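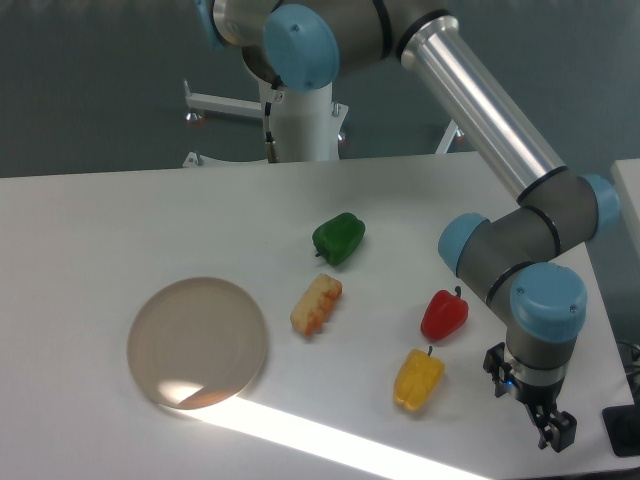 May 30, 2018

Dobre, play food on the white table. Notes for me and for whoever takes the table after me.

Today was the second look at the Flondero vegetables: the green pepper, the red one, the yellow one and the piece of corn, together with the round plate. The first look was in April and I wrote too little then. I found only one line in the old notebook, "peppers fine, corn strange", and it did not help me much this morning. I will try to write more, even if some of it is obvious.

What we want to know has not changed. Which of these pieces can a person recognize quickly, from the other side of the room and without touching, and which ones need help. The children's corner wants a small set which looks like food from far away and does not look dirty after a month. And we want to know if the plate should stay in the set or if we order another color.

Preparing. I wiped the table with the Tronum cleaner, first wet and then dry with the soft cloth. The old cloth leaves threads, please throw it away, I keep finding it back on the hook. White tabletop shows everything: threads, a hair, the print of a hand. I wiped the vegetables too, with water only. The last time somebody used Tronum on the peppers and they felt sticky until the evening. I could not find it written anywhere that it is forbidden, so I write it now: only water on the vegetables.

Weight. I put only the red pepper on the scale and it gives 84 grams. I wanted to weigh all of them but the scale battery went low after the first one, and the numbers started to jump when I did not touch anything. I do not trust what came after, so I did not copy it. The new battery is on the shopping list. I believe the red one is also correct only if the battery was still good at that moment, so repeat it.

Green pepper. This is the best one for me. Dark green, shiny, with the lobes well made, and from a distance you would take it for a real one. The stem is short. When it lies on its side it looks natural, like something that fell out of the shopping bag. When I tried to stand it up it looked like a shop display, and also it rolled over two times. I would let it lie. In hand I can feel a seam along one lobe, thin, I found it with the nail and not with the eye.

Red pepper. Good color, good shape, and the easiest to find among the others. It pulls the eye so strongly that everything next to it becomes less important. When I asked in the corridor to come and name what is on the table, the red pepper was always named first. One colleague said "tomato" from the door and corrected himself after two steps. I count this as recognized, but late. Maybe if it lies so that the lobes look to the door the mistake will not happen. To try.

Yellow pepper. Here I am less happy. The color is a strong golden yellow and it gets more orange at the end, this is nice. But it has a waxy look, and when the light is strong the body seems to let some of it through, so it reminds me of a candle or of a sweet more than of a vegetable. The stem is thin and dark and it helps a lot. If the stem is hidden behind the body, two people out of those who came said "lemon?" with a question mark. So for this one the rule is that the stem must be visible. I wrote it also on the card inside the lid of the box.

Also the yellow one collects dust faster, or I notice the dust faster on it. I cannot separate these two things with my eyes only.

Corn. I understand now what I meant in April with "strange". It is a short piece, a chunk, like when you cut a cob for soup. The kernels are bumpy and this part is well done, pale cream and yellow together, with orange in the ridges on the sides. Close to the face it is clearly corn. But the shape is nearly a small brick, and from the door it could be a piece of cake or of sponge. The answers from the corridor were: corn, cheese, corn, "something baked". My opinion is that the piece is good but the cut is too short. A longer one would solve it, but Skeveck sells only this length in the Flondero line, I looked in the catalog twice. It is item 1852 if somebody wants to look a third time.

I tried it in different directions. Straight along the table edge it looks the most like a brick. Laid a little diagonal it is better, the kernels catch the light and one sees that the surface is not smooth. So, diagonal.

Light. In the morning the sun comes on the table and this changes more than I expected. I wanted first to close the blind, and then I left it open on purpose, the children's corner also has a window and nobody will close a blind there for a pepper. The sun makes a long bright band across the table and the place where it falls is hard to use. White table plus sun is very tiring for the eyes. I moved my chair after a while. If you work here in the morning, sit with the window behind you, and do not put the notebook in the sun, the page shines also.
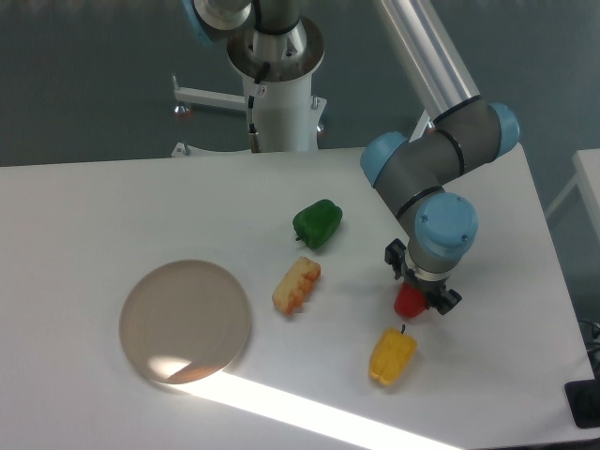
The plate suffers the most from this. In normal light it is a calm thing, brownish gray and pale, with a rim that is only slightly raised and some thin rings on the face. It goes well with all the vegetables and does not fight with any of them. But in the sun the lower edge becomes a white shine, and on a white table the eye loses where the plate finishes and where the table starts. For an adult it is not a problem. For a small child who should put the pepper "on the plate" I am not sure it is clear enough. The slight rim does not help much, there is not a lot to feel with the fingers.

Possibilities for the plate, in the order I like them:

Keep this plate and put a darker cloth or a mat under it. Cheapest, and it can be tried tomorrow with what we have in the drawer.

Keep the table as it is and order a darker plate. Skeveck has a dark blue, but I have seen only a small photo and I do not believe small photos anymore after the corn.

Move the table away from the window. It is heavy and the cables under it are tied, so I write it only for completeness.

Position of the things. At the beginning I put everything on a line, and it was too much like a school test. Then I spread them, the green one near the middle and the plate to the left of it, with the corn and the yellow in front. This is better. The hand of a person can come between the pieces without pushing the neighbor. The shadows are also separate then, and for the yellow pepper the soft shadow on the white is useful, it makes the body heavier and less like a candle. I left 7 cm between the corn and the next piece as the minimum. With less, the corn and the yellow pepper start to look as one thing from the door, the colors are too near to each other. Perhaps I should keep the green always near the corn and push the yellow away. I did this in the later arrangements and nobody said cheese, but then it was also after lunch and the same people came, who already knew the answer. It is not a clean result.

Small things that I want to remember:

The tape marks on the floor for "the door distance" are going off at one corner. I pressed it down again.

The box for the vegetables smells of glue. I left it open on the shelf.

The card inside the lid has now three lines: water only, yellow with the stem visible, corn diagonal. If you add something please write small, there is little space left.

The green seam: check if the red and the yellow have the same seam. I forgot, I only thought of it when everything was back in the box.

Open question, the tomato. Does a pepper that is taken for a tomato matter? For the children's corner I think not so much, both are food and both go on the plate. But the naming cards will say "red pepper" and then a mistake is a mistake. I would like to hear what others think before we print the cards. Leave a note under this line or on the door.

Next time: new battery, weigh everything again, try the mat from the drawer under the plate in the morning sun and once more in the afternoon, and invite people who have not seen the set yet. The second floor has not been asked so far.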